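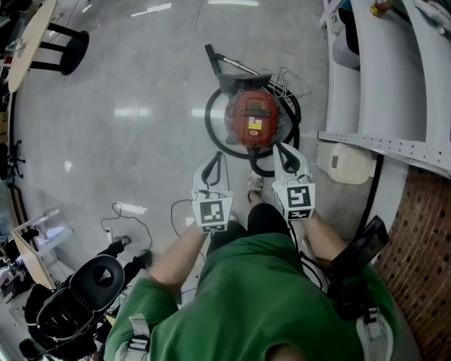
How long does it take to put a vacuum cleaner away? Longer than you'd think, if the people at Lillasa are watching.

Lillasa opened its doors to visitors one afternoon in June, and I went because I own a hallway cupboard that can't be opened without something falling out of it. The place is a sort of practice house for cleaning and storing: one very large room with a polished grey floor, several sorts of shelf, and more brooms than I have seen in one building. Admission was free. The tea was two pounds, from a machine called a Toltik that also offered soup from the same nozzle.

We were 22 visitors, split into groups by coloured sticker, and our guide was Wael Abou Zeid. He has spent nine years thinking about where household things go when they're not being used. He told us this cheerfully, and then asked who wound their hose before putting the vacuum away. Two hands went up. I'm fairly sure one of them was lying.

The vacuum cleaner is where the tour slows down, and I didn't mind. Theirs was a red canister, round and squat, with a small dark display panel and a yellow warning label on the front. I have never read the warning label on mine and I didn't read this one. The black hose went round the base in a big loop, the wand leaned off at an angle, and there was a tangle of white cords over the top. I felt at home immediately.

Wael's view is that the hose is the whole problem. It has a curl it likes, and if you fight the curl it'll wait until you have shut the cupboard door and then push it open again. You follow the curl, let the loop be as wide as it wants, and only then decide which shelf it fits. Most of us do this the other way round – we pick the shelf, then wrestle. A man with an orange sticker said his shelf had been picked by his mother-in-law and the matter was closed.

Cords got a section of their own. Figure of eight, not round the elbow. I've been going round the elbow since childhood and was told, kindly, that this puts a twist in every turn. We each had a go with a spare flex. Mine looked like something you'd pull out of a plughole.

After that came the Minami room, named after a line of cupboards they're testing, with shallow shelves and hooks on the inside of the doors. Very good hooks. I'd have liked longer in there, but the blue stickers were coming in behind us and somebody's pushchair had got wedged beside the mops. The Sasora room was meant to be about laundry. It was shut, with a note on the door saying it would open at 3.30, and at 3.30 it had a new note.

Practical things. The car park holds ten cars and was full when I got there, so I used the lane by the garden centre and walked back. Wear flat shoes, as you're on your feet throughout. Children are welcome and ours had a better time than the adults, mostly with the dustpans. The toilets are past the broom wall on the left.

I tried the wide loop at home that same evening. The hose now fits on the bottom shelf, and the ironing board, which used to live there, is in the bath until I think of something.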